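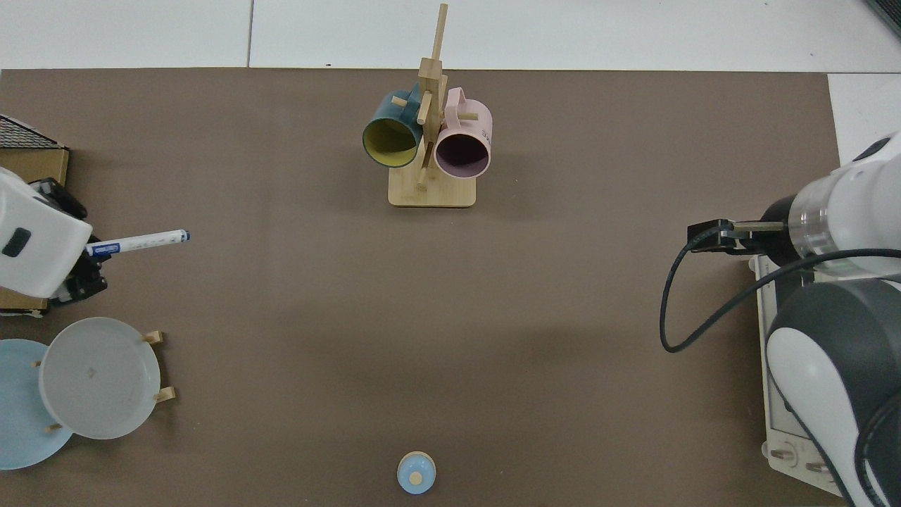 What does Tindlow do?

We teach evening and weekend language classes for adults. Most of our students are learning Polish or Italian, and we also run a small Latvian group on Saturdays.

Tadeusz Witkowska opened the school with one Polish class of three students in a rented room over the Munari bakery. Revathi D'Souza joined the following January to set up the Italian program, and she still writes the course books we use. We now have 19 teachers and offer 41 classes a year, with up to 12 people in each.
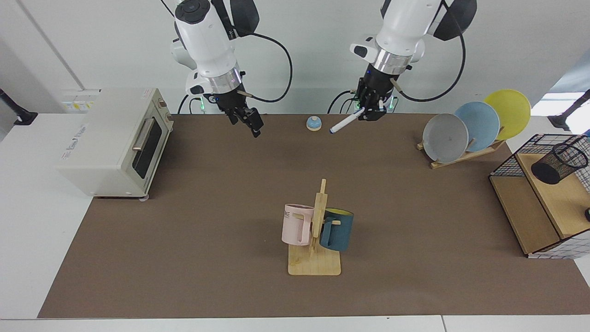
Terms run ten weeks. You can join in the first two weeks if there is a place left — after that we'll put you on the list for the next term. New students who already speak some of the language take a short placement talk by phone. There is no written test.

Books are included in the fee. Private lessons are booked separately through the office, at 123 Gajewski Street, second floor. Ring the lower bell.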